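Informe de avance nº 2 - Proyecto Jiter
Aulas rurales conectadas, valle de Urau
Para: Fundación Vudeck, área de seguimiento
23 de julio de 2023

Va lo principal primero porque sé que el plazo era ayer. Perdón por el formato, la plantilla nueva no nos abre en la oficina y lo paso en texto corrido.

Resumen

Fase 1 cerrada. Fase 2 en marcha, con retraso en transporte. Gasto dentro de lo previsto salvo combustible. Pedimos mover una partida (ver más abajo).

Matrícula y asistencia

1.044 alumnos inscritos en el refuerzo de lectura y matemáticas. Mejor que el informe anterior, sobre todo en las escuelas de la parte alta, donde costó mucho arrancar. La asistencia baja en época de cosecha, como todos los años, y no hay mucho que hacer salvo correr los horarios. Dos escuelas ya los corrieron a la tarde. Las demás lo estan viendo con las familias.

Los cuadernillos impresos funcionan bien. Los de matemáticas de segundo ciclo tienen un error en la unidad de fracciones (respuestas cambiadas en la hoja del docente). Mandamos fe de erratas, se corrige en la reimpresión.

Formación docente

179 maestros con el primer módulo terminado. El segundo módulo arranca en septiembre. Piden menos teoría y más material para aulas multigrado, con razón. Estamos rehaciendo las sesiones tres y cuatro. La sede de Tiêu nos presta el salón grande pero sin cocina, así que el almuerzo hay que contratarlo aparte. Presupuestos pedidos, falta uno.

Biblioteca itinerante

Compra de 2.000 libros entregada completa. Catalogación a medias. El registro se hace a mano en fichas y luego se pasa a planilla, lento pero sin pérdidas hasta ahora. Cajas nuevas para la ruta norte, las viejas no aguantaron la humedad.

Equipos informáticos

Línea menor del presupuesto. 64 computadoras de escritorio donadas, usadas, para los rincones digitales. Revisión y puesta a punto en curso, se entregan por tandas. Faltan licencias y regletas. Los monitores van en el camión siguiente. 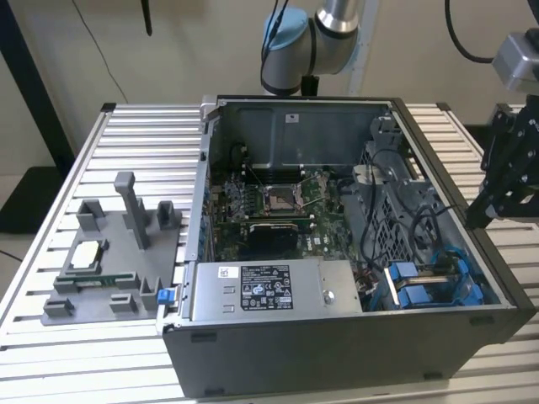
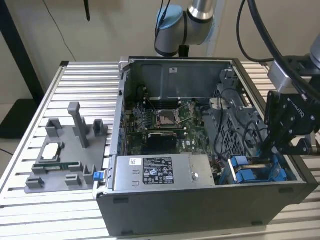 Computadora de escritorio abierta, con el zócalo del procesador vacío.

Transporte

El punto flojo. El camino del puente sigue con paso restringido y hay que dar la vuelta por abajo, casi el doble de combustible por viaje. La camioneta estuvo parada por el embrague. Ya rueda. Tres entregas reprogramadas, ninguna cancelada. Si el municipio no abre el paso antes de las lluvias habrá que guardar material en Urau y repartir desde ahí. Hay un depósito disponible, falta ver el techo.

Familias

Reuniones hechas en todas las escuelas menos la de la laguna (camino cortado). Mucha pregunta por el comedor, que no es parte de este proyecto. Se explicó. Habría que coordinar mejor con el programa de alimentación, están yendo los mismos días que nosotros y se cruzan las convocatorias.

Presupuesto

Ejecución normal en materiales y formación. Excedido combustible. Sin gastar: difusión por radio, porque la emisora nos dio los espacios gratis hasta fin de año.

Solicitud: autorizar el traspaso de la partida de difusión a transporte. Va el detalle en el anexo B. Nos haría falta la respuesta antes de cerrar la compra de combustible del próximo tramo.

Pendientes

- Fe de erratas: enviada, falta acuse de dos escuelas.
- Contrato del almuerzo en Tiêu.
- Terminar catalogación.
- Segunda tanda de equipos.
- Encuesta a docentes, el borrador lo mandamos esta semana para que lo vean.
- Anexo C (planillas de asistencia firmadas) llega escaneado aparte, pesa demasiado para el correo.

Próximo informe a fines de septiembre, con los resultados de la prueba de lectura intermedia. Los datos de línea de base son los mismos del informe nº 1, no los repito aqui.

Coordinación Proyecto Jiter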